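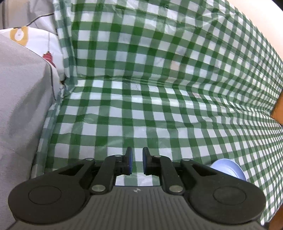

Figure 3. Green-and-white gingham plastic tablecloth, covering an upright and a flat surface, with the wrinkled crease where the two meet.

4.2 Does a cloth protect the table?

Guides to home upkeep repeat that a plastic cloth "saves the table," usually citing Naciri's Tomton survey of 272 households. We doubt the survey shows this. It asked owners whether they felt their tables were protected, and over 100 of them had never lifted the cloth to look. Abdelaziz makes a similar complaint about the Hamholm interviews.

Our own concern is with fit. Where one sheet is made to cover two surfaces, as in Figure 3, the plastic bunches at the corner and ripples across the flat part. Mousavi treats such folds as a matter of looks only. We are not convinced - a fold may hold crumbs or spills, and his 20 test sheets were all laid flat and pulled tight. Whether folds matter over months of daily use is a question neither study asked, and the claim of protection should be read with that gap in mind.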